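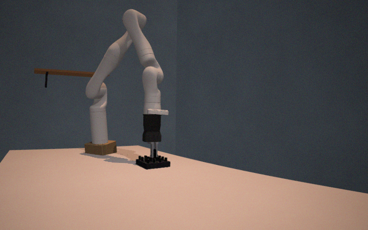 Bunska Bench Simulator
Set-up Guide, Section 4: Preparing the Peg Board Exercise
Revised 15 Nov 2024

4.1 Scope

This section sets out the procedure for loading, checking and starting the Peg Board Exercise in the Bunska Bench Simulator. It applies to single-seat and classroom licences. Operators who received the Dillisholm training package on a portable drive should complete Section 3 (Installing Content Packages) before proceeding.

The exercise comprises a simulated six-axis arm on a pedestal, a two-finger gripper and a peg board. The rear beam and its hook belong to the standard bench and take no part in the exercise. They remain active as collision bodies at all times.

4.2 Before you begin

Confirm that the following conditions are met:

The Vida controller service is running and shows Ready in the status bar.
The licence file is stored in the same folder as the program.
At least 20 GB of disk space is free on the drive used for session logs.
No other bench is open on the same workstation.

Note: The Vida controller service may take up to 57 seconds to report Ready after the workstation is restarted. Do not start the service a second time during this period.

4.3 Loading the bench

1. From the File menu, select Open Bench, then Standard Bench.

2. In the Exercise panel, select Peg Board. The arm loads in its parked position.

3. Select Units and choose millimetres. All values in this guide are given in metric units.

4. Under Physics, set the contact model to Fine. The Coarse setting is intended for demonstration only and will not register light contact between a fingertip and a peg.

5. Select Apply. The bench reloads and any unsaved camera views are discarded.

Caution: Do not change the contact model while the arm is moving. The controller will enter a fault state and the session log will be closed.

4.4 Positioning the peg board

The board is placed at a slight angle to the bench axes by default. This angle is stored with the exercise and should be left unchanged for a first session. To restore a board that has been moved:

1. Select the board in the Objects list.

2. Choose Return to Default. The board is placed on the table surface within reach of the arm.

3. Verify that the Contact field for the board reads Table only. If another object is named, repeat step 2.

4. Select Lock. A locked board cannot be dragged, but it will still respond to contact from the gripper.

4.5 Setting the approach height

The approach height is the clearance between the fingertips and the tops of the pegs before the final descent. It must be set before any pick is attempted.

1. Open the Motion panel and select Approach.

2. Choose Move Above Board. The arm folds at the elbow and brings the gripper over the board with the fingers pointing straight down.

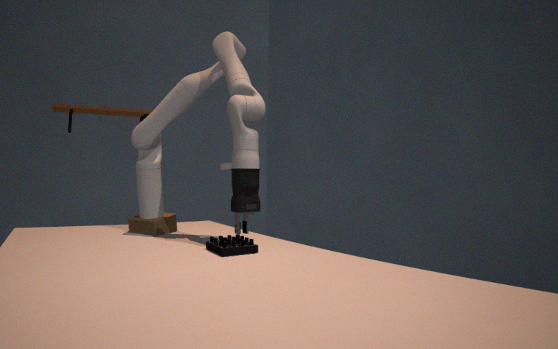

3. Use the Z- control to lower the gripper in single steps until the desired clearance is reached. Do not hold the control down.

4. Rotate the view and check the clearance from at least two directions. A gap that appears adequate from the front may be considerably smaller at the rear row of pegs.

5. Select Store Height.

Caution: The stored height applies to the active tool only. If the gripper is replaced with the Urkeo narrow-finger model, the height must be set again. Failure to do so may result in the fingers being driven into the board and the exercise being marked as failed.

4.6 Running a trial cycle

1. Set the speed override to its lowest value.

2. Select Run Once. The gripper descends to the board, closes, and returns to the stored height.

3. Watch the Event list for the duration of the cycle. Entries shown in amber are advisory. Entries shown in red stop the cycle and must be acknowledged before the arm can be moved.

4. If the cycle ends without a red entry, raise the speed override to the level specified by your instructor.

Note: Selecting Stop during the descent holds the arm in place. Use Retract, and not Return to Park, to bring it clear of the pegs. Return to Park follows the shortest joint path and may draw the gripper sideways through the board.

4.7 Event codes

Code 151: Contact outside the pick zone. Retract the arm and repeat 4.5.
Code 152: Beam or hook contact. Select Return to Park, then reload the bench.
Code 160: Log full. Each session log holds a maximum of 2,369 entries. Export the log and select New Log.

Any other code should be recorded and reported to Bunska Technical Support together with the exported session log and the licence number. Classroom licence holders should direct enquiries through their licensing centre.

Proceed to Section 5 for instructions on recording and grading learner sessions.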